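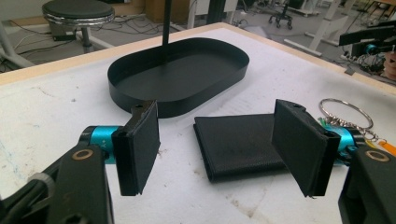 Home > Workshop > Surfaces > Ask > Log in

Getting smudges off a white work table

My table has a matte white top with a light wood strip along the edges. It has grey smudges all over and a few brownish stains. Dish soap did nothing to the brown ones. What next?
Pleltberg, September 26, 2020

Baking soda and water, made into a paste. Leave it on the brown spots for 20 minutes, then wipe. Keep it off the wood strip. A white eraser takes off most grey marks. Scuffs that go into the surface will stay.
Ruteva

I used a melamine sponge on mine in February and it left shiny patches. Try a corner first.
Picard

just paint it
Prarkel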